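Open day at Virkel: "It's the boring stuff people want to see"

23/08/2020

Rekha Thakur is eating a sandwich standing up when I find her. Open day at the Virkel workshop in Ustley, second session just let out, third one queueing in the yard. She has maybe ten minutes. We take nine.

Thakur runs the handling group. Arms, grippers, the software that tells them where to go. Before this she was at Dhillon, on packing lines, and she says the move was a shock. "At Dhillon everything came at you the same way up. Same box, all day. Here somebody puts a bottle down on its side and walks off, and that's your morning."

The bottle was the big draw today. Gray table, a tray off to one side, arm coming in from overhead, and a crowd that went very quiet for it. Kids at the front, mostly. One asked if the arm was scared of dropping it. Thakur liked that one.

"Glass is a good teacher," she says. "It's shiny, it rolls, it's fat in the middle and thin at the neck. So where do you hold it? You and me, we don't think. The arm has to pick a spot and commit."

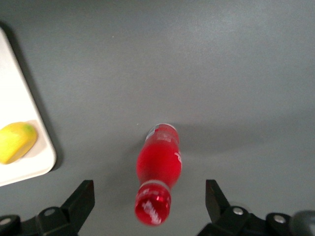
Going in at the neck: the view from the wrist, fingers open.

How many tries to get this far? She knows the number without looking. 1,107 logged grasps on bottles alone, going back to last September. Not all good. She won't give me a sucess rate, says it depends too much on the light and what else is on the table.

Sarita Malhotra wanders over at this point with a clipboard. She did the sums for the day. Almost 2,000 people signed up, 1,880 had come through by lunch, and she's out of name stickers. "I told them to order more," she says. Then she's off again, somebody has parked across the gate.

I ask Thakur what it's all for. Shelf work, she says, and kitchens, later on. A trial at the Vullside site is penciled in but she doesn't want to talk dates. "Ask me when the floor's been laid."

And the slow speed? A man behind me in the last session grumbled that he could of done it himself in half the time. She laughs. "He could. We run it slow when there's visitors. It's slow when there aren't any too, a bit less."

Sandwich done. The third group is coming in and she's already looking over my shoulder at the table. Doors are open until five, parking's on the far side of the yard.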